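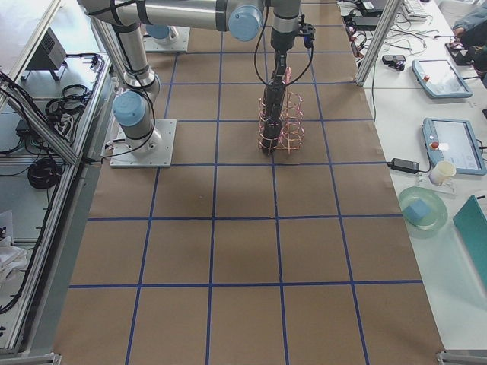 Bench 2, brown paper with the blue tape grid, wire rack in place.

Posted in May
By the second-floor workshop desk

Ticket: Label printer drops every 84th label or so, prints blank, then carries on
Status: open (reopened twice)
Printer: Drestell desktop thermal, connected over the network
Software: Olora label manager, current version
Site: Kadusura, second floor

First report

We print bin labels in runs of 500 or 600. Somewhere in each run a label comes out blank. The next one is fine, but the number that should have been on the blank one is gone. It is not repeated. So we end up with a drawer of bins where one has no number and the software swears it was printed.

Support's first reply said "clean the print head and make sure the roll is seated." I cleaned it before I wrote in, and I said so in the form. I cleaned it again anyway, with the swabs from the kit, let it dry, and ran 500. Five blanks. The roll is seated.

I would also like to point out that a dirty head gives you streaks or faint patches. It doesn't give you one perfectly white label and then a perfectly black barcode. If somebody has seen a dirty head do that, I'd like to hear about it.

Second round

Advice was to change the label stock. We use Cù rolls, the plain white ones, and the suggestion was that the gap between labels might be uneven and the sensor was losing its place. Fair enough, that is at least a theory. I ran calibration from the front panel (hold feed until the light blinks twice, let go) and it fed out a short strip and stopped where it should.

Then I borrowed an unopened roll from the stockroom, different batch number, and ran 500 again. Five blanks. Put the old roll back and got five again. I laid the strips side by side on a table and the blanks fell in the same places on both. Same positions, two rolls. I don't see how that can be the paper.

Ticket was closed at this point with "customer confirmed calibration successful." I confirmed calibration. I did not confirm that anything was fixed. Reopened.

Third round

Asked to update the firmware. I was doubtful, as the release notes say only "stability improvements," but did it at 4 p.m. when the queue was quiet. The update took a few minutes and reset the darkness setting, which nobody had warned me about, so the first run came out gray. Set darkness back to where it was. Ran 500. Five blanks.

While I was at it I did what I should have done at the start and wrote down which labels were blank. Counting from the first label of the run:

84
168
252
336
420

So it is every 84th. I had put "or so" in the ticket title because I hadn't been careful. There is no "or so" about it.

I sent this in. The reply asked if the printer was near a heat source.

Tests I ran on my own

Printed 500 from the printer's own test menu, no computer involved. No blanks at all. That took up a good part of a roll, and I think it was worth it.

Printed 500 from Olora over a USB cable with the network unplugged. Blanks at 84, 168 and so on. So the network is off the hook, although I had been fairly sure it was to blame and had already said as much to people here. I take that back.

Printed 500 from Olora with the logo removed from the template. No blanks.

Put the logo back. Blanks again, same places.

Swapped in a much smaller version of the logo. Blanks still there, but later in the run. I didn't write down the exact number and I'm annoyed about it.

My guess, for what it's worth, is that the software sends the logo fresh with each label, something fills up, and the label that lands on the full moment is thrown away. I am not a programmer. But the printer's own menu never fails and the size of the picture moves the gap, and I can't make a dirty print head or a warm radiator explain either of those.

Fourth round

Support now says this is "expected behavior with complex graphics" and suggests splitting jobs into smaller batches. I tried it: seven batches, each under 84 labels, sent one after the other. No blanks in any of them. Sent the same seven as a queue, without waiting in between, and got a blank at the 84th label overall.

So the batch size doesn't matter by itself. The wait does. If the advice is going to be "split your jobs," it should also say to let the printer finish before sending the next one, or people will do it and get the same thing.

I don't accept "expected." If it is expected that a label goes missing, the software should not mark it as printed. I'd settle for a warning.

Where it stands

Running without the logo for now. Bins don't need a logo – the only complaint so far came from upstairs, and they don't use the bins.

Still wanted from support:

1. Confirm whether the logo can be stored in the printer's memory and called from the template. The manual mentions it on one line and never says how.
2. Explain why a dropped label shows as printed in the job history.
3. Leave the ticket open until one of the above is answered.

Update: got a reply to number 1. There is a "store on device" checkbox under the image settings, but it's grayed out on our version. Asked which version it works on. Waiting.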